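Ticket: Label printer drops jobs after switch replacement
Site: Solport, packing room
Status: Resolved
Opened: Aug 19, 2021
Priority: Normal

Problem as reported

The networked label printer in the packing room accepts the first few jobs after power-on, then stops. The queue on the print server shows "Sent" for every job. Nothing comes out. A power cycle restores printing for 10 to 20 minutes. The fault started the morning after the old switch in the wall cabinet was replaced with a Driditz managed switch.

Environment

Printer on a static address, wired, firmware current. Print server on a separate VLAN. Raw printing on port 9100. The label software is Sulport, default driver settings. The standard job is a batch of 123 labels; the longest one seen in the log is 400. 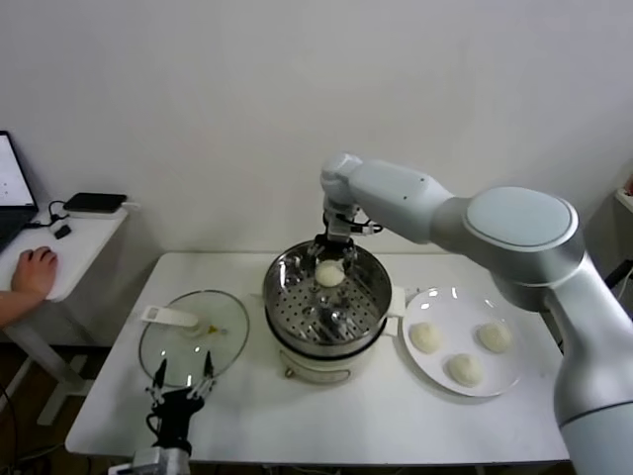
Step 1. Replaced the patch cable and moved the printer to a spare port. No change.

Step 2. Pinged the printer from the print server during a failure. 2,000 packets sent, 1,661 returned. Losses came in blocks, with clean replies between them. Pinging from a laptop on the same switch gave no loss at all. That pointed away from the cable and the printer's network card.

Step 3. Checked the port on the switch. Link was up at 100 Mbps, full duplex on both ends, error counters at zero. Energy-saving mode was on by default. Turned it off for this port. No change, but left it off.

Step 4. Cleared the ARP entry for the printer on the router and watched it come back. On the third try it came back with a different hardware address. Two devices were answering for the same IP.

Step 5. Traced the second address through the switch table to port 14. It belongs to a wireless bridge that was set up in January and had been unplugged until the cabinet work. Its fallback address is the same one the printer uses. When the bridge fails to get a lease, it takes the fallback and the print server starts sending jobs to it. The bridge accepts connections on 9100 and discards the data – hence "Sent" with no output. 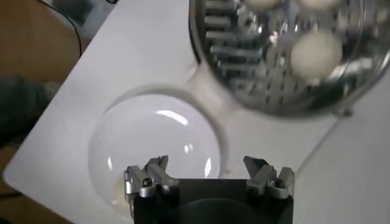 Prasertsri site here, same symptom on our side with the same bridge model. Changing the fallback address in the web page did not survive a reboot until we also pressed Save to Flash on the System tab. Check that before you close this.

Confirmed on our unit. The new fallback address was lost after the first restart and kept after saving to flash.

Fix applied

Bridge fallback moved outside the printer range. Printer address reserved in DHCP and excluded from the pool. ARP cache cleared on the router and the print server. Stuck jobs deleted from the queue – they had to be reprinted from Sulport, as the server considered them complete.

Result

Repeated the ping test with no loss. Ran the 400-label job twice with the bridge powered on, and both runs printed in full.

Still open: duplicate address detection is available on the switch but disabled. Change request entered separately.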